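# Community kitchen reopens in Undton with open shelving

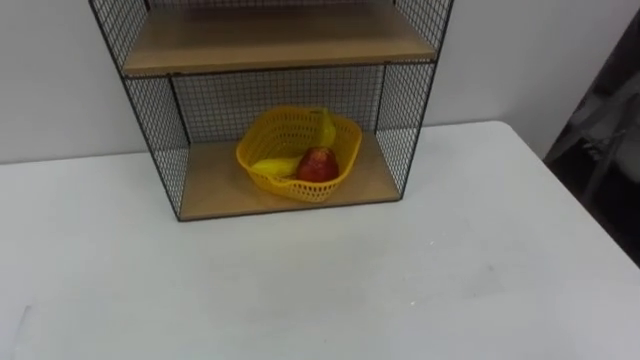 Fruit in a yellow basket on one of the wire shelf units at the Undton kitchen.

The community kitchen on Adamczyk Street in Undton has reopened after a refit that replaced its old wall cupboards with open wire shelving. Members were let back in at the start of November 2006, and the hall's usual cookery sessions and lunch club are running again.

The kitchen had been closed since April, when a leak from the flat roof ran down behind the cupboards on the long wall. The doors swelled and two of the backs came away. An inspection found damp in the plaster as well, so the whole wall was stripped, dried out and painted before anything new went in.

The refit was paid for by the Tritora Trust, which runs the building, with £700 raised at the summer fair. The trust said most of its own share went on the roof and the plastering. The fair money went on shelving, baskets and storage jars.

The new units have black wire mesh at the sides and back, and wood-toned boards for the shelves. They stand on the worktops and can be lifted off when the surfaces need a proper scrub, a job that could not be done with the old cupboards because they were screwed to the wall and sat almost on top of the counter.

People who use the kitchen were asked last spring what they wanted from it. The trust received 67 replies. The most common complaint was that food was bought twice, as one group could not tell what another had left behind closed doors. Several people wrote about fruit and vegetables being forgotten at the back of a cupboard until they had gone off. Others asked for lower storage, and for somewhere to keep fresh food apart from tins and packets.

Under the new arrangement, fruit is kept in shallow baskets on the bottom shelves, where it can be reached without a step. Bread and anything already opened goes on the boards above. Tins, flour, rice and sugar have moved to the pantry next to the back door, which was not affected by the leak and has kept its old shelves.

Cleaning products are no longer stored in the cooking area at all. They are now in a locked cupboard in the corridor, and the key hangs in the office.

Groups have been asked to follow a short set of rules, pinned up by the sink:

- Put a name and date on anything you want kept for your own group.
- Food without a label may be used by anyone.
- Fruit in the baskets is free to whoever is in the building.
- Take the baskets out and wash them at the end of the week.
- Nothing heavy on the top boards.

The last rule was added after the first fortnight, when a set of cast iron pans was put up on one of the units. No damage was done, but the pans have gone back to the rack under the cooker. The trust has ordered a second rack, as the present one is full and the larger stockpots are being kept on the floor of the pantry for the time being.

Not everyone was in favour of the change. Some members of the lunch club had asked for new cupboards like the old ones, saying that open shelves gather dust and grease, especially near a cooker. The trust's answer was to keep the units away from the hob, and to leave one cupboard with doors beside the fridge for cups and plates. It has agreed to look at the matter again after a full winter of use.

There was also a disagreement over colour. The first plan was for the walls to be painted pale green to match the hall. White was chosen in the end, partly on cost and partly because the kitchen's only window faces a brick wall and the room has always been short of light. The strip lights have been changed too, and the cord by the door that so often stuck has been replaced by an ordinary switch.

Fruit for the baskets is being given each week by Ristano, the greengrocer on the corner of the market square. The shop has supplied the lunch club at a reduced price for several years and offered the extra fruit when the kitchen reopened. What comes depends on the season and on what is left at the end of trading. Anything that has not been eaten by the weekly clean is stewed for the lunch club or put on the compost heap behind the hall.

The lunch club, which moved to the church rooms while the work was going on, served 23 people at its first meal back. It has places for more, and the trust is keen for anyone who stopped coming during the closure to get in touch. Meals are at half past twelve and cost the same as before.

Evening cookery classes have also restarted. The bread course is full, but there are places on the one for beginners, which covers soups, simple pasta dishes and using up leftovers. Aprons are provided. People with long-standing bookings have been given their old times back, and two new groups have taken the late afternoon slots that were empty last year.

Work on the building is not quite finished. The floor still has its old lino, which has lifted at the seam near the pantry and is held down with tape — a new floor was priced at £1208 and has been put off until next year. The extractor fan is working but noisy. The trust hopes to deal with both during the Easter break, when the kitchen is closed in any case.

Until then, users are asked to take care at the pantry door and to keep trolleys off the taped section. Deliveries should come in through the side entrance.

The kitchen can be booked through the office at the front of the hall, which is open on weekday mornings. Existing users do not need to fill in a new form, but they should collect a copy of the new rules and sign for the corridor key if they need it. Offers of clean glass jars with lids would be welcome, in any size. There are enough tea towels.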